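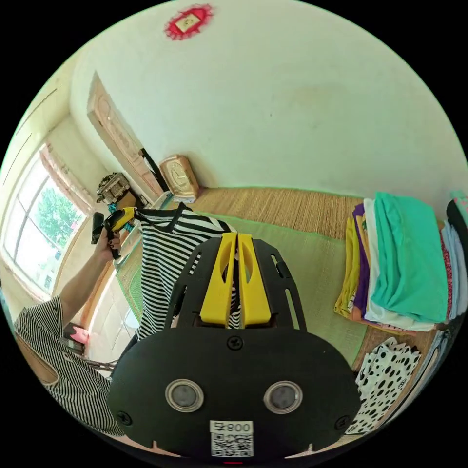

The Talau paper has been passed round a good deal since February, and I have now read it twice. The claim is simple enough to fit on a slide. Give people a pair of hand-held grippers with a camera on each, let them fold clothes in their own homes, train a policy on what the cameras record, and a robot that has never been in any of those homes will fold a shirt.

I believe the first part. Collecting this way is cheap and quick, and it gets you out of the lab, where every towel is the same towel. The authors have 1506 demonstrations and I don't doubt a single one of them. My trouble starts with the results table.

The headline success rate comes from 200 trials. Fine. But turn to the appendix and those trials use 5 garments, all short-sleeved, all starting flat on a table. So the training data has mats, cluttered rooms, stripes on stripes, a garment held up in the air by one corner, and the test has none of it. If variety in the data is the whole argument, why was it taken out of the exam?

Severyn Prokopenko, who ran the Gernow comparison last year, put this to the authors in the comments and was told that harder starting states are "left to future work". I have read that sentence in so many papers that I no longer see it. Starting states are most of the problem with cloth. A shirt that is already flat has been half folded by whoever laid it out.

Then there is the question of what counts as folded. The paper scores a success if the final shape fits inside a rectangle. My mother would not accept that and neither would anyone working in a shop. A sleeve rucked up underneath passes. Leone's group at least had people grade the folds by eye, and their numbers dropped badly when they did.

And a person holding a gripper is still a person. They feel the cloth drag, they lean in, they shift their feet. The cameras get the motion of the hand and miss most of the reasons for it. The Stilham team tried to measure that gap with 2 arms bolted to a bench, and got an ugly answer which the Talau paper cites in a footnote and doesn't discuss.

I would like to be wrong about this. Release the failed trials, start from a heap, and let someone outside the group do the scoring. Until then I'd treat the headline rate as a figure for flat T-shirts.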